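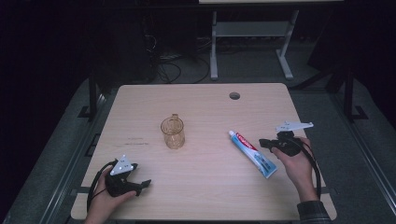 Was macht Rolon?
Rolon betreut die Kanäle mittelständischer Unternehmen in sozialen Netzwerken, von der Redaktionsplanung über die Anzeigenschaltung bis zur monatlichen Auswertung.

Suche Suchbegriff eingeben Suchen

Über uns

Die Agentur beschäftigt 9 feste Mitarbeiter an den Standorten Drallska und Paucar. Derzeit werden 122 Unternehmensprofile verwaltet, überwiegend aus Handel, Handwerk und Maschinenbau. Jedem Profil ist ein fester Ansprechpartner zugeordnet, die Vertretung ist vertraglich geregelt.

Planung und Freigabe der Beiträge erfolgen in Brillis, unserem eigenen Redaktionssystem. Brillis protokolliert Änderungen, Freigaben und Veröffentlichungszeitpunkte. Entwürfe für die Folgewoche liegen dem Kunden jeweils am Mittwoch vor.

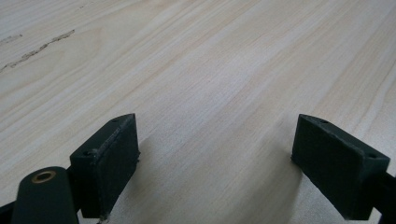

Für die Auswertung werden Reichweite, Interaktionsrate und Klicks auf die Zielseite getrennt erfasst. Bezahlte und organische Reichweite weisen wir nicht als Summe aus. Profile mit weniger als 200 Abonnenten erhalten einen verkürzten Bericht ohne Zielgruppenanalyse.

Anfragen werden werktags ab 8 Uhr bearbeitet. Die Mindestlaufzeit eines Betreuungsvertrags ist im jeweiligen Angebot angegeben.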